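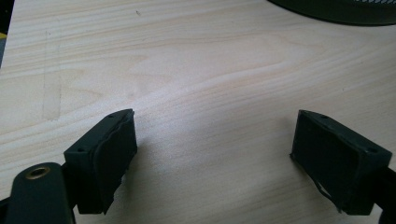 Pale wood tabletop, with the grain running across it.

News > Families > Newsletter > January 2008

Hello again from a rather soggy Furnival! I promised before the holidays that I'd write up what we found out about move-in weekend for the spring starters, and I've had so many emails on the subject that I'd better get on with it.

First things first. If your son or daughter is joining Jelholm College this term, they should already have had the blue letter with their arrival slot on it. Please do stick to the slot. We didn't when our eldest started (we thought turning up early would be clever) and we sat in the lane behind the sports hall with the engine off for what felt like half the day. There are only 19 unloading bays outside Malitz House and they go quickly, especially once people start having long goodbyes with the boot still open. I was one of those people, so no judgement from me.

Parking after you've unloaded is at the Gidar field, a ten-minute walk back up the hill. It's grass, so bring boots. The shuttle does run but it's a small one and I'd leave it for grandparents and anyone with a bad knee.

Now, the welcome supper. I know the printed programme says families are invited to both sittings, but the college office has told me it's the second one only, and the first is for students and their house tutors. Tickets are £10 a head, under-fives free, and you pay at the door. It was lasagne last year and very nice too. If you need something without gluten, ring the office beforehand and don't leave it to the night, as they do run out.

What to pack! Everybody asks. The official list is fine as far as it goes, but I'd add a long extension lead, a doorstop, flip-flops for the showers and a mug they don't mind losing. Leave the kettle at home, there's one on every landing. And bedding is for a standard single, whatever you may have read on the forum. We bought the extra-long sheets and they're still in my airing cupboard.

A word about the Sunday. The chapel service is open to all of us and finishes in good time for lunch, but after that the students have their house meeting and we're expected to have gone. It feels abrupt the first time. I'd say your goodbyes before the service if you can bear to, then you can both enjoy the singing.

Lastly, the families' hardship fund now stands at £800, which is lovely, and the next big push will be the June fair. We could really do with more cake tins and a gazebo if you've got one going spare. Drop me a line at the usual address and I'll add you to the list.

Right, I'm off to find those boots.

4 comments | 19 shares

Contact the newsletter | © Jelholm College Families | Back to top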